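Karkby Prompt Desk, Second Version: Review
30 June 2024
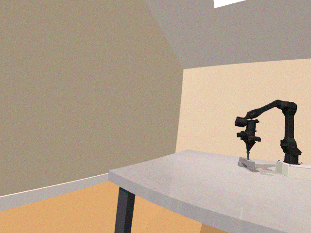
The Karkby Prompt Desk is a cueing tool for small theater companies. It runs lights, sound and a running script from one laptop. We used it for 11 performances of a touring children's play, plus tech week in April.

Cue entry is fast. Our show had 67 cues, and typing them in from the paper script took one evening. Each cue sits beside its line of text, and a cue can be moved by dragging it to another line. Follow-on cues are set with a single field. The default fade is too long for comedy and has to be changed in the settings file – there is no menu for it.

Sound playback was clean on both laptops we tried. The software handles 8 outputs, which is more than a school hall will need. It lost the audio interface once when the laptop went to sleep. Turn sleep off.

Lighting output goes through the Stavidura adapter, sold separately. The adapter held its connection for the whole run, but its cable is short and the locking tab feels weak. The older Chang adapter also works, though the software drops its status display.

The script view is the weak part. Type size stops at a setting too small for a dark booth, and edits made by a second user do not appear until the file is reopened. We kept a paper copy on the desk.

Setup in a new hall took 10 minutes once the patch was saved.

Rating: four out of five. Good for touring, less so for a show still being rewritten.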